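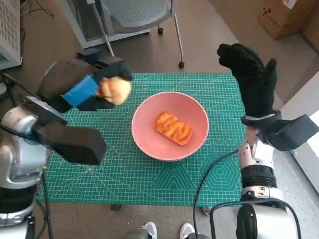

The Rutdale Ferry Papers are in better order than they were at the last report, which will not surprise anyone who read the last report. The collection came to us in 60 boxes, most of them built to hold apples, and all 60 have now been opened, listed at box level and moved off the floor. Item-level cataloging is under way and so is the flattening of the timetables and deck plans, which had been folded by people who expected never to need them again. We measure the plans on a green cutting mat with a fine white grid on it. The grid has done more for the accuracy of our records than any other purchase in the budget, including the measuring software, which we have stopped opening.

What follows covers the second period of the Willolby grant. I have kept to the headings on the form, apart from "Synergies," where I had nothing.

Cataloging

The catalog now holds 1436 entries. Another 581 items have been numbered and sleeved and are waiting for someone to describe them. I should say what an item is, as the question came up at the site visit. A ledger is one item. A letter with its envelope is one item. A bundle of ticket stubs held together by a rubber band that has turned to toffee is also one item, and I would ask the Fund not to inquire further about the stubs.

The strongest part of the collection is still the correspondence between the Rutdale office and the agent at Skurnholm, on the far side of the water. It runs for most of the company's working life and is, in large part, an argument about coal. The Rutdale office believed that the agent was buying too much of it. The agent believed that the Rutdale office had never been outdoors. Both men kept carbon copies, so we have the whole quarrel in duplicate, and in a few places the copies don't agree. Somebody was tidying up his own sentences after the originals had gone in the mail. We have cataloged both versions and linked them, and I suspect this will be what researchers come for.

The captain's logs of the Chala are less lively. The Chala carried passengers, mail and livestock, and her captains saw no reason to write about any of them. "Crossed. Returned." is a full entry, and a common one. Now and then the weather gets a word. There is one page on which a captain describes a cow in the saloon at some length and with real feeling, and then the next day it is back to "Crossed. Returned."

The logs do have value for anyone studying winter service, and we have started a plain table of crossings made and crossings missed. It is slow work. The handwriting changes with each captain and, in rough months, with each line.

Conservation

Most of the paper is sound. The company bought good ledgers and stored them badly, so the damage is at the edges, where the damp got in, and on the top sheet of each pile. We surface-clean with soft brushes, relax the folds under weights and leave the tape stains alone. The approved plan allowed for solvent treatment of the stains. I have taken advice, tried it on a blank endpaper and decided that a brown stripe is something the collection can live with. The money set aside for it is discussed under Budget.

The deck plans are the hard part. There are several of the Chala and one of a larger ship that was never built, drawn in colored ink on tracing cloth with a great deal of hope. The cloth has shrunk unevenly, and a plan that was once a rectangle is now more of an opinion. Each one is damped, eased out a little at a time and dried between blotters, then checked against the grid. If it has stopped moving, it gets a folder. If it hasn't, it goes back under the blotters and we talk about something else for a week.

Mold was found in one box and treated on the day. It hasn't come back. I look every morning anyway.
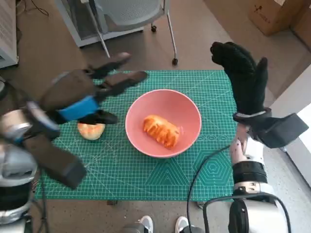 Access and the public

We promised open mornings and we have held them. Attendance has been steady and the visitors know a great deal more than we do. They are generous with it. At the first session a retired deckhand went through our photograph captions with a pencil and corrected nearly all of them. I had spent a good part of November writing those captions. His are shorter.

A few things have come out of the open mornings that weren't in the work plan:

The "unknown pier" in the glass negatives is the Skurnholm pier before it was rebuilt, seen from the side that people didn't usually stand on. The catalog has been changed.

The word "Dolly" in the cash books, which we had taken for a woman receiving a suspiciously regular income, is a winch. The entries are for grease. I regret the paragraph on her in the last newsletter, and so, I understand, do several families.

The two fare scales, which we had thought were for summer and winter, were for people the purser liked and people he didn't. This comes from a single source and has gone into the notes field with a question mark.

Bongani Matlala joined us at the start of the period to run the reading room and the scanning. He has rewritten the request slip so that a reader can fill it in without help, and moved the pencils to where people sit. Requests have gone up. He has also begun recording visitors' memories, with permission forms, and I would like to make that a proper part of the next period instead of something that happens by the coat rack.

School visits were less of a success. The handling session went well, the talk by me went on, and the quiz turned out to have a question on it whose answer was in a box we hadn't unpacked at the time. One class came. They liked the cow.

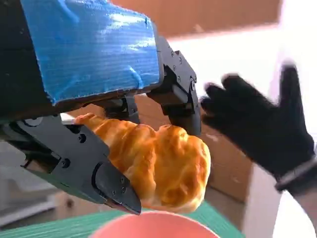 Photo: Bongani Matlala / Rutdale Ferry Papers

Scanning is behind. The target in the application was written by me, before I had met tracing cloth, and it assumed that everything would lie flat and stay there. Letters go through quickly. Ledgers are slower, as the bindings won't open fully and we won't make them. Plans are the slowest of all. I would sooner send you a lower figure at the end of the grant than a lot of sharp pictures of torn corners, and I hope the Fund feels the same. If it doesn't, I would be glad to hear so now.

The files that do exist are good. They're stored in 3 copies, one of them away from the building, and we have tested that we can get them back. The first test failed. It failed because the person restoring the files was me and I had the wrong password. The second test went through with Bongani at the keyboard, and the instructions have been rewritten in his words.

Budget

Spending is under the approved figure for the period. The main reasons are the solvent work that we didn't do and the shelving, which came in cheaper because the supplier sent us the wrong depth and knocked something off to keep it that way. The boxes stick out a bit. You get used to walking around them.

We are over on folders and blotting paper. I put this down to the unbuilt ship.

With this report I am asking to move the unspent conservation money to the oral recordings. It would pay for a decent microphone, transcription, and travel across to Skurnholm, where several people who worked for the company now live and don't care to come to us. The ferry service being what it is these days, that means going by road, the long way. I am aware of how this looks for a ferry project.

Risks

The roof is the landlord's and is doing what it did last year. We keep the boxes on the inner wall and a bucket on the outer one. The landlord has been written to, and has written back to say that he has been written to.

The other risk is that the agent's family, who have been very kind, may hold more letters. They mentioned a trunk. I would love to see inside it and I would also like it to stay shut until the current backlog is done. I have told them the first part.

Next period

Finish describing the items already sleeved. Complete the table of crossings. Bring the deck plans to the point where they can be produced for readers without anyone holding a corner. Start the Skurnholm recordings, if the transfer is approved. Correct the newsletter.

The box list and the spending sheet are attached separately. The spending sheet has a second tab, which can be ignored.

Submitted to the Willolby Fund, July 17, 2019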